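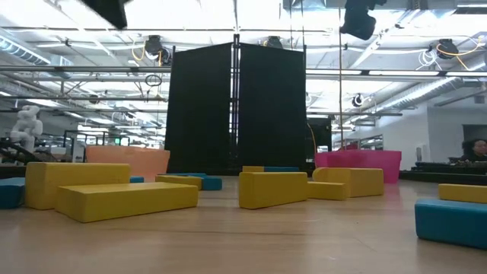
What must a sorting program know before it moves an arm?

It must know which objects exist, where each of them lies, which container each of them belongs to, and how much it should trust this knowledge. The first three items are usually called the world state. The fourth is often left out by students, and most of the present chapter is dedicated to it.

Chapter 2
World State and the Decision to Act

2.1 Why a list of detections is insufficient

A detector receives a camera image and returns a list. Each entry has a class, a position and a confidence score. It is tempting to give this list directly to the planner, and for blocks which are spread well apart the result can be acceptable. On a table where yellow blocks overlap one another and a strip of blue shows behind them, the list becomes unstable. Two blocks of the same colour that touch may be returned as one long block. A block which is mostly hidden may appear in one cycle and be absent in the next.

The planner in our course software, Fluvineo, asks for a new target every 55 milliseconds. If it reads the raw list, it may choose a block, begin the approach, lose the block, and choose another. We call this behaviour target flicker. In the log of one laboratory exercise Zdislava Urban found 1255 changes of target, and the majority of them were between the same pair of neighbouring blocks.

2.2 The state store

Between the detector and the planner we therefore place a state store. It is a small module, 249 lines in the version supplied with this book, and it has the following duties.

It matches every new detection with an object already known, using distance and colour.
It keeps an object for a limited time when no detection supports it, and lowers its confidence in each cycle.
It marks an object as held while a gripper is closed on it, so that the second arm can not select it.
It records the container in which an object was released.

The planner may read from the store only. This rule seems strict, and in the exercises you will probably wish to break it at least once. Please keep to it until Section 2.6, where the direct path is discussed.

The colour match requires some attention. Translucent containers can have nearly the same hue as the blocks they are intended for, and a threshold on hue alone will join the rim of a container to a block lying in front of it. Store the container outlines at calibration and mask them before the matching step.

2.3 The last object

Consider now the opposite situation, in which the containers are filled by colour and one yellow block remains on the wood. Detection is simple here. The decision is less simple: the program must assign the block to one of two arms, plan a path above the containers, and afterwards declare that the task is finished.
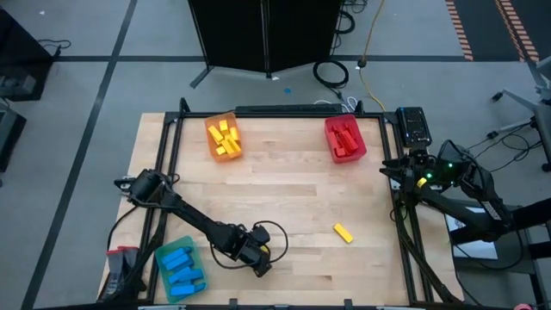 Matúš Holub remarked on an earlier draft of this chapter that the word "finished" was used too easily. A store with no loose objects in it, he wrote, can mean a clean table, and it can equally mean that an arm is standing between the camera and the last block. He asked that the stopping condition should depend on the visible area as well.

We have accepted this remark. In Corinska, the rule language used from here to the end of the book, the condition is now written with two parts: no object is listed as loose, and every cell of the table grid was observed after the last release. When the second part fails, the arms are sent to their parking positions and the camera is read again.

2.4 Before you continue

Install the store module and run it with the recorded sequence Vlček, which needs no hardware. Set the holding time to zero and count the changes of target. Then increase it in small steps, and write down the value at which objects that were removed by hand begin to stay in the store for too long. You will need this value in Section 2.5.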